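How I clean a fabric sofa without soaking it

I put off cleaning our sofa for years. We bought it second-hand when we moved to Stenbridge, it weighs a ton, and the covers don't come off (I have tried, there are staples). Then my sister-in-law spilled a whole mug of tea on it last August and I finally had to learn how to do it properly. I've done it four or five times now and it takes me an afternoon, plus drying.

What you need: a vacuum with a brush head, bicarbonate of soda, washing-up liquid, two buckets, and a pile of white cloths. White matters! I used a red tea towel once and had a pink armrest for a month.

First find the care label, usually under a seat cushion or stapled to the bottom. W means water is fine. S means solvent only, so stop reading and go and buy the right stuff. WS means either. X means vacuum and nothing else, sorry.

Hoover everything, then hoover it again. Get right down the back and along the piping, where the crumbs live. Then shake bicarb over the lot and leave it for 53 minutes. (I set the timer for an hour the first time and got bored, and that's been my number ever since.) 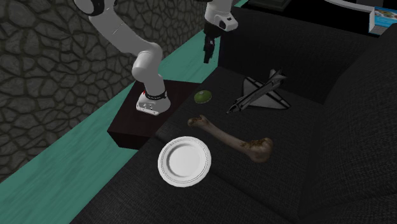

Colour makes a big difference to how you go about the next bit. Pale fabric shows every tea stain but forgives a bit of leftover bicarb. With a big dark charcoal-grey sofa like this one it's the other way round, and any powder you miss will sit there looking like dandruff, so go over it with the brush head slowly and in both directions before any water goes near it.

Now mix a small squirt of washing-up liquid into a bucket of warm water and whisk it up until you've got plenty of suds. It's the suds you want. Scoop some onto a cloth, test a patch round the back, and if the colour stays put, work over one panel at a time from seam to seam. If you stop in the middle of a panel you'll get a tide mark. Wipe each panel with a cloth wrung out in plain water from the other bucket, then blot hard with a dry one.

Open the windows and leave it overnight. Mine took 21 hours in April with the heating off. Stand the loose cushions on their ends and turn them when you remember.

Comments

What about cat hair? The hoover just slides over it.
Damp rubber glove, drag it one way, then hoover.
Tried this on a W label corner sofa and got a tide mark on the arm. Redid the whole panel and it went.

Related posts
Getting candle wax out of a rug
Washing feather cushions in a small machine
Which cloths I use for what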